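Treveo study, cloth handling with two hand-held grippers
Station check before recording, with comments

Fill in on Monday before the first take, and again if the pair of grippers is changed. Write OK, NOT OK or a comment. Please do not leave a line blank.

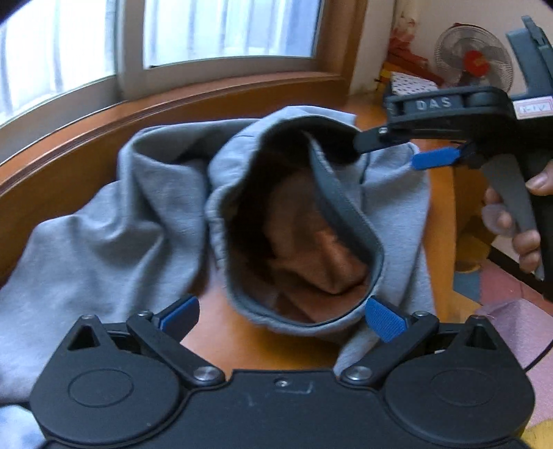
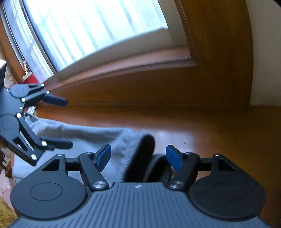
Blue finger pads and grey cloth, both views.

1. Finger pads sit flat and have no tears. OK.
2. Pivot screws tight on both grippers. OK after tightening. One screw on the left unit had 2 turns of play, please look at it again next week.
3. Trigger returns fully by itself. OK.
4. Cable does not pull at the housing when the arm is stretched. NOT OK at first. Moved the cable clip, now OK.
5. Fingertips of the two grippers can meet without pinching skin. OK, but long sleeves must be rolled up.
6. Sunlight. Comment: strong reflection from the surface in the morning. The Clustus tracker lost the pose in 52 of 786 takes, most of them before 10:00. I propose to start later or to close the blind.
7. Both clocks agree in the Keskinen logger. OK.
8. Free disk space for the whole session. OK, 224 GB.

Remark on the method: takes with a lost pose are kept and marked, not deleted. The Groladmont comparison needs them for the failure rate.

Open points: item 2 (left unit), item 6 (blind).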